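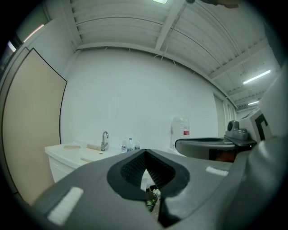

How much water ought to be kept by the bathroom sink when the supply to the building is off for the day?

Three small bottles and one large jug will see most people through, with the bottles for teeth and drinking and the jug for hands and face.

That is the short version for anyone reading this on their phone at the bus stop. The long version follows, and you all know by now that I do not write short ones. Wayne wrote in last night with several questions about the water shutoff, and since I have had three phone calls on the same subject I thought I would answer him on the list, so that everybody on both stairwells gets the same story.

On 2019-03-05, Wayne Rudd wrote:

> Hi Kirsty and all,
>
> I got the notice under my door about the water going off and I have to say I was a bit lost. It says to "make provision at all basins" and then nothing about what provision means. We have the one bathroom and the little washroom off the hall, and my mother is staying with us until April, so I would like to get it right.
>
> What do people do about the bathroom? I can fill every pot in the kitchen, that's no trouble, but I don't want her carrying a saucepan down the hall to brush her teeth. Also is it all right to leave things out on the counter next to the basin overnight? Ours is white and it marks if you look at it wrong. I had a bar of soap sitting on it for a week last summer and I'm still scrubbing at the ring.
>
> Last thing, does anybody know if the faucets should be left open or shut while it's off? My brother-in-law says open and I don't trust him on plumbing.
>
> Thanks, and sorry for all the questions,
> Wayne

Dear Wayne, and hello to everybody else,

Please don't apologize! It was a terrible notice. I read it twice and then went down to ask the fellow from Vulex who had been taping them up, and he told me he hadn't written it and didn't know what provision meant either. So we are all in good company.

I'll start with the bathroom, as that's what seems to be worrying people. I do mine the night before, after everyone has washed. I wipe the counter down and dry it properly, all the way to the back under the faucet where the damp likes to sit, and then I stand the small bottles in a row against the wall. At the back they don't get knocked over by a sleeve, and whoever comes in half asleep can still see them. One bottle does teeth for one person morning and night with a good bit to spare. If your mother likes a glass of water with her pills, Wayne, give her a bottle of her own and write her name on the label. My sister did that when she stayed with us and it saved a lot of polite confusion.

The big jug is for washing. I used to keep it on the floor and I can tell you that bending for a full jug first thing in the morning is no way to treat your back. Put it up on the counter if yours will take the weight, pushed right against the wall, and pour from it into the basin with the plug in. A couple of inches is plenty for hands and face. If it is too heavy for your mother to tip, fill a small pitcher from it the evening before and leave that by the basin for her.

For flushing you want a bucket, and please fill it from the tub and don't waste the good water on it. Fill the tub halfway before you go to bed. Those of you with only a shower could fill two buckets and a dishpan, and if you run out, knock on my door. I have a tub the size of a rowboat and I never use all of it.

Now, the counter. Wayne, I have a white one too and I feel for you about the ring. What did mine in was soap left sitting in its own puddle. I keep the bar on a dish with a drain in it these days, and my sponge stood up on its edge so it can dry out on both sides. I have been using a cleaning paste called Pristeo that the hardware store on the corner sells, and with a soft cloth and some patience it took off nearly all of the mark. Try it in a corner first. I would not use the scrubby side of anything, whatever the packet says. Bottles and jugs are fine to leave out overnight as long as the bottoms are dry when you set them down. I give each one a quick wipe with a hand towel and I've never had a mark from them.

As to the faucets, shut, please, and check them before you leave for work. Two years ago the Lockwood household (yes, mine, I have confessed this before) left one open with the plug in, and the water came back on while I was at the dentist. The people below were very kind about it, and I bought them a bath mat. When the water does come back, open the cold first and let it run slowly until it stops spitting. It may be a little brown to begin with. Mine cleared in a few minutes last time, but don't start a white wash until you're sure.

If you need to buy water, the market has cases of the small bottles near the registers, and Mumutden on the hill usually has the large jugs, though you should go early as they sell out when word gets around. They will deliver to the front hall if you order two or more, and I am happy to put my name down with anyone who only wants one. Let me know by tomorrow evening.

There are some 110 apartments on the same riser as ours, so I expect the pressure will be poor for an hour or so after they turn it back on. Have your shower the night before or else wait until after supper.

The number for problems on the day is extension 1561 at the management office. It rang for quite a while when I tried it, so keep at it.

Wayne, do tell your mother I said welcome, and that I have a spare pitcher with a lid if she would find one handy. I'm in most afternoons, and the kettle will be filled ahead of time.

Warmly,
Kirsty Lockwood
second floor, by the stairs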